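Robot club notes, week six

We lost most of this week to a units mistake. One config file had a length in millimeters and everything else was in meters, so the arm tried to reach for something far outside the room and then froze. It took two evenings to find. The fix was one line.

The club meets in the back classroom at Pumphrey from four until they lock the building. There is one desktop with a decent graphics card and the rest of us work on laptops. We are entered in the Morkberg student challenge in the simulation class, so there is no hardware to build. The task is to pick objects off a table and put them where the script asks. Scoring is on how many picks succeed and how long each one takes.

We call our code Trastero. It has three parts: one finds the objects, one decides where to grip, and one plans the motion. I work on the gripping part, mostly at home, and I have rewritten it twice since September. The first version always closed on the middle of the object from straight above. That works for blocks and standing cans. It is bad at anything lying down, as the fingers come in along the wrong axis half the time.

The current version tries several angles and scores each one. It is slower but it misses less. On the last overnight run we did 841 picks and 151 of them failed. I went through the failures by hand and sorted them into folders. The biggest folder by far was clear objects. The finder either doesn't see them or puts them a few centimeters off, and then the arm knocks them over on the way down.

To work on that we added a transparent cup to our practice layout, along with a couple of cans and some smaller things. The positions get shuffled between runs.
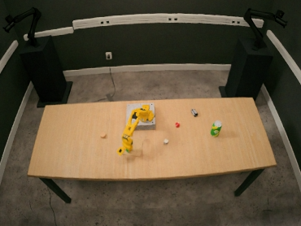
Practice table in the simulator, with the arm down next to the clear cup.

I have been labeling cups for the finder. We have 2,415 labeled pictures so far and 819 of those have a clear object in them. I would like more before we train again - the last round of training overfit and started calling patches of wood grain a cup.

The Batdale team posted their planner code last month and we read through it. They limit the arm's speed near the table, and we are going to copy that idea. Ours comes down too fast.

Next week is the new training run, if the desktop is free. I also need to write a check for the units thing so it can't happen again.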